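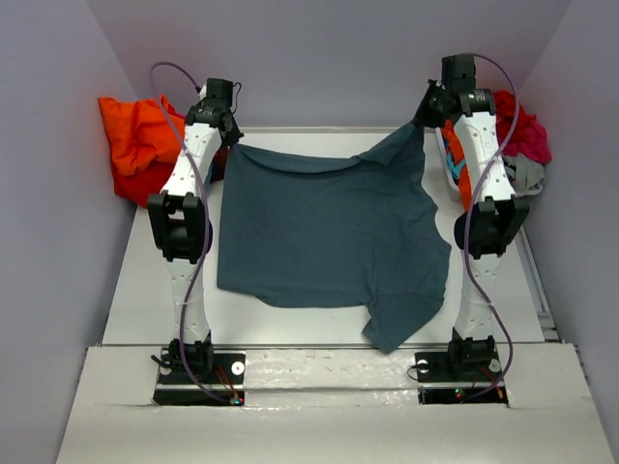
Print | E-mail

Home | Rooms | Laundry | Suppliers

Towels wear out at the hems first, says Rezaul Sultana, who buys linen for the 60-room Gralau motel. He switched to a double-stitched bath towel from Mabaso in August.

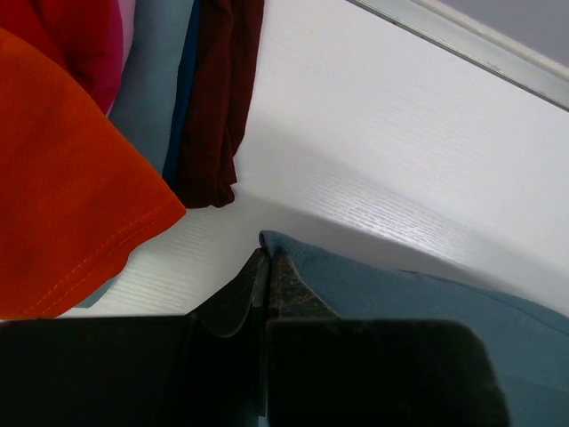 The old ones lasted up to 40 washes before the edges frayed – then they went to the cleaners as rags. He now orders by weight and colour, and keeps 11 spare sets per floor.

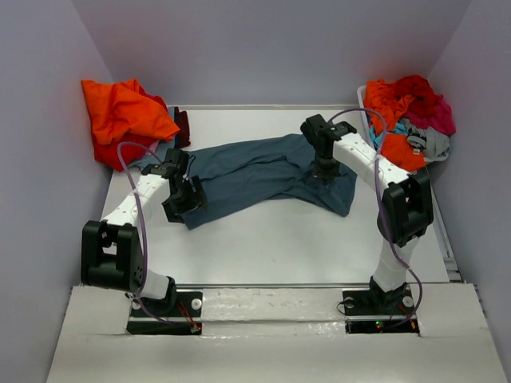

Two robot arms and a dark blue-grey garment.

Related
Bath mats from Stisum
Choosing a dryer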